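Mon 7 February
By Marin Vukčević

Our project looked at the drinking fountain in Vlachou Square, put up in memory of the 13 quarrymen lost in the Helus pit flood. We had two visits and one long, happy afternoon in the town archive, where the subscription book lists 274 givers – many of them gave only pennies, bless them!
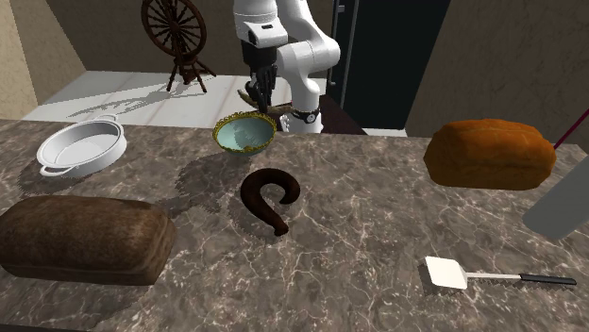
Fig. 1. Mottled stone surface with pinkish-white veins (computer rendering).

The names are cut on the north side, and seven are now hard to read, so we checked those against the parish register. I would still love to know who carved the thing – the book only says "paid to Ollia, mason" and leaves it there.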